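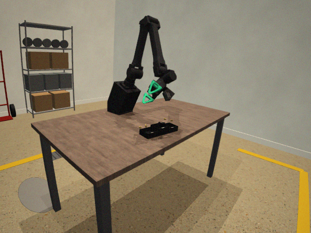

Monthly Room and Equipment Check, with Comments

Brultstead Dental Office, Jurnerside
3 Mar 2023
4 min read

Please fill in one line for each point. Write OK, REPAIR or NOT CHECKED. If you write NOT CHECKED, put the reason next to it. The comments are from the last check.

1. Treatment rooms

1.1 Chair goes up, down and back without noise - OK in rooms 1 and 3. REPAIR in room 2. The chair stops for a moment when it comes up from the flat position. Children notice this and become afraid. Mets was called and will send a technician in March.

1.2 Foot pedal cable lies flat on the floor - OK.

1.3 Overhead lamp stays where you put it - OK. In room 3 the joint was tightened again.

1.4 Suction hoses without cracks - REPAIR, room 1. Small crack near the handle. The hose was changed on the same day.

1.5 Eye protection for patients, adult and child sizes - OK. Two child pairs are scratched and were thrown away. Please order new ones.

2. Sterilization

2.1 Door seal of the sterilizer clean and soft - OK.

2.2 Weekly spore test written in the book - OK, but one result was entered on the wrong page. I moved it and signed.

2.3 Packs closed, dry and dated - REPAIR. In drawer 38 three packs had no date. They were opened and processed again. A pack without a date is not a sterile pack, also when everybody remembers the day.

3. Water and air

3.1 Water lines flushed in the morning - OK.

3.2 Compressor drained - OK. The Grultetti compressor was a little louder than in the previous check. Please listen to it and write down if it changes.

4. Emergency items

4.1 Oxygen cylinder, pressure read from the gauge - OK. The tank is 89 percent full.

4.2 Masks in infant, child and adult sizes - REPAIR. The infant mask was missing from the bag and was found in room 1. It must go back to the bag after each training.

4.3 Emergency medicines within date - OK. One box expires at the end of this month, new box is ordered.

4.4 Defibrillator shows the ready sign - OK.

4.5 Exit door opens from inside without key - OK.

5. Waiting room

5.1 Toys wiped, no broken parts - REPAIR. One wagon had a loose wheel, small enough for a toddler to swallow. Removed.

5.2 Sockets covered - OK.

5.3 Hot water at the children's sink, limit 98 degrees F - NOT CHECKED. The thermometer had no battery. To be done this week.

Points marked REPAIR must be closed within 20 days, or the item is taken out of use. Put the closing date and your initials on the paper copy, which hangs inside the door of the supply closet.

Related items
Daily Opening List for Treatment Rooms
How We Clean the Instruments
Your Child's First Visit
What to Do With a Knocked-Out Tooth

Contact | © 2023 Brultstead Dental Office | Back to top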